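# Servicing Desktop Computers: Workshop Tips

Issued by the Plesora Repair Workshop. Revised 5/22/18.

The following advice is intended for members who wish to clean, inspect or upgrade a desktop computer at one of our benches. Please read it in full before removing any panel.

## Before opening the case

Shut the computer down, switch off the supply at the rear and unplug every lead. Hold the power button in for a few seconds. Write down which lead went to which port, or label each one with masking tape. Members are asked to wear a grounding strap, available at the front desk, and to remove rings, bracelets and loose scarves.

Case screws go into a lidded tray. Drive screws and case screws often differ in thread, and a screw forced into the wrong hole will strip it.
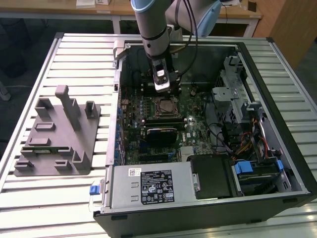
A tower should be laid flat on its side for all internal work, with the open side facing up. Leave clear space to the left and right so that tools are never set down inside the case. Slatted metal benches drain dust well, but small screws drop between the rails, and a cloth spread beside the computer will catch most of them. Before touching anything, take note of how the cables run. In a case such as this one, where black, red and yellow wires are bundled past the drive cage, a careless tug on one wire may loosen a plug elsewhere. Move the whole bundle gently to one side and secure it with a reusable tie.

## Cleaning

Use short bursts of air and keep the can upright. Hold fan blades still with a finger while blowing — a fan spun at high speed by compressed air can damage its bearing. A soft, dry paintbrush is suitable for corners and the fins of a heatsink. Household vacuum cleaners are not permitted at the benches.

Memory modules should be handled by the edges only. Open the clips at the ends of the slot fully before lifting a module out, and note which slot it came from.

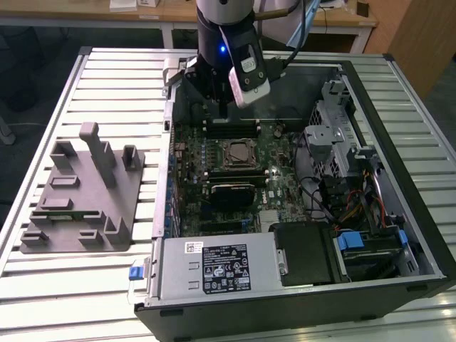

When the heatsink has been taken off the processor, the old thermal paste must be removed completely. Wipe with a lint-free cloth and a little isopropyl alcohol, working from the outside toward the center, and apply fresh paste before the heatsink goes back. Do not touch the cleaned surface with bare fingers.

The power supply is never to be opened. It can hold a dangerous charge long after it is unplugged. Dust may be blown from its vents, and a faulty unit should be replaced as a whole.

## Closing up

Check that every plug is seated, that no wire rests against a fan and that the screw tray is empty. Refit the panel before reconnecting power.

Questions may be addressed to Jairo Cuervo at the front desk. Replacement screws and ties are kept in drawer 26.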